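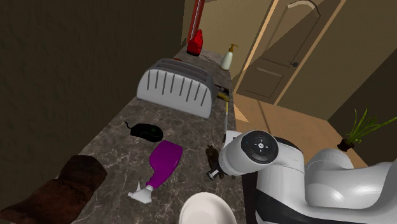

Raffaele Sanna made his first record in a kitchen in Udine, and he would like people to stop asking about it. The kitchen comes up anyway. Half the percussion on Zullport, his new album, was played on the sort of thing you find along a marble worktop: a toaster with grooves down its side, which rasps nicely under a fork, or a soap dispenser with a pump on top. "A pump is a very good hi-hat," he says. "It is a bad hi-hat for the first 500 tries."

He is 4 coffees into the afternoon when we speak, and keen to establish that Zullport is a dance record. The label, Pamalent, had been hoping for something to dance to as well, and was sent a nine-minute opener with no kick drum until the sixth. "They rang and asked if the file was damaged," he says. "I said no, it's patient."

It was worth holding out. When the bass does come in on Mösli it rolls along under a two-note organ line that Sanna admits he pinched from himself, off a 12-inch that sold almost 1000 copies. "Enough people to fill a room, not enough to sue me." The singing is his own, pitched down until he sounds like a man reading out train times in his sleep. He had wanted a proper vocalist. The proper vocalist wanted paying.

Does he play any of it live? He did, once, in April, with the whole percussion set-up on a trestle table and a microphone taped to everything. The sound engineer took one look and went out for a cigarette. "He came back for the last song. He said it was the best one, but he had nothing to compare it with."

These days he brings two drum machines and a mixer – "like a normal coward" – and plays the kitchen parts from a sampler. He misses the table a bit. He does not miss carrying it.

There will be remixes, one of them already rejected for being too cheerful. Sanna has since listened to it every morning for a month and thinks he may have been wrong, though he hasn't told the remixer. "I want to be sure first," he says, and gets up to see about a fifth coffee.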